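Hi Lemlem,

Quick update on the Hendoldale shared kitchen for your October grant, as of 13 May 2023. We've spent most of the tableware money and I'm pretty happy with it! The lunch group is up to 29 people, and Engelbert Ortner has taken over the sorting of the utensils - he lays them out on the cloth before they go back in storage.

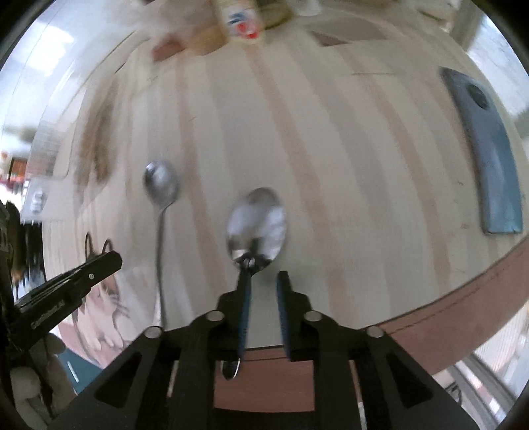
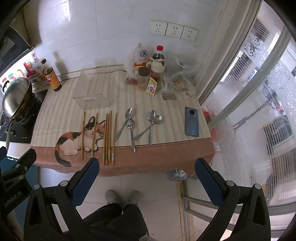
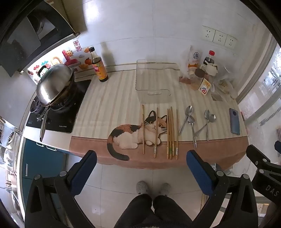
Spoons laid out in all three, on the striped cloth in the last two.

We still have 60 dollars left, and I'd like to put it toward a divided drawer tray from Nultberg (the old drawer is a jumble, and people dig around in it forever). Zirkholm quoted us a bit more for nearly the same thing, so I said no thanks. The shelf labels are running about 3 weeks behind - my fault, I kept changing my mind on the wording. Could you let me know if the tray is okay under the same budget line?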